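Students put two-armed robot to work on household chores; judges want better numbers

RASTMONT, 7 January 2022 -- The robotics club at Rastmont Technical School says its two-armed tabletop robot can now put away groceries. That claim deserves a closer look before the club takes it to the Pudska student competition in April.

The project, called Gidey, asks the robot to open a drawer in a small cabinet, pick up items from the table and place them inside or on a tray. The club has logged 2,802 attempts since classes began. By its own count, 997 of them ended with the right item in the right place and the drawer shut.

That is a little better than one in three, and the students get to decide what counts as an attempt. Runs stopped by a loose cable or a software crash are left out of the total. Asked how many runs were thrown away, the club said it had not kept a list.

"We know how that sounds," said Aoife Kinsella, the senior who leads the team. "We started writing down every run last month, including the ugly ones. The old numbers are what they are."

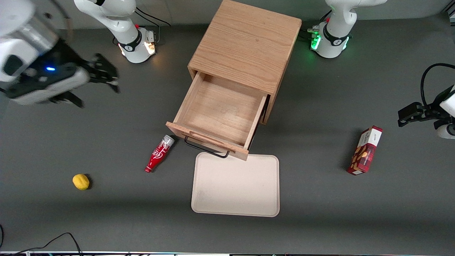
The setup is also a good deal tidier than most kitchens. The club works with a handful of objects, one cabinet and steady overhead lighting. Nothing is stacked, and nothing is hidden behind anything else. Round items still give the arms trouble because they roll when a finger touches them off center, and boxes lying flat are often pinched at a corner and dropped.

Alcides Siqueira, who teaches the electronics class and advises the club, does not dispute any of this. He said the students learned more from the drawer than from the objects. Early on, the robot would pull the handle hard enough to shift the whole cabinet, and then reach for a drawer that was no longer where the software expected it.

"They spent weeks on grip strength before somebody thought to check whether the cabinet was moving," Siqueira said. "I could have told them. I'm glad I didn't."

Parents at the December open house saw three demonstrations. One worked. In the second, the arm let go of its item too early, and in the third a student reached in and pressed stop. The club's newsletter described the evening as "a successful live demo" -- a phrase Kinsella says she would take back.

Barurex, a local parts supplier, has given the club 1,000 dollars toward travel and spare motors. The company's logo will appear on the team's shirts. It has no say in the project, according to Siqueira.

The Pudska rules may settle some of the open questions. Teams must run their robot on objects laid out by the judges, with no restarts, and every run is scored. A robot that has practiced on the same few items for months could have a rough day.

Kinsella said the team plans to begin training on borrowed objects after winter break and to publish its full run log, crashes included, before the entry deadline. As of this week the log was not on the club's web page.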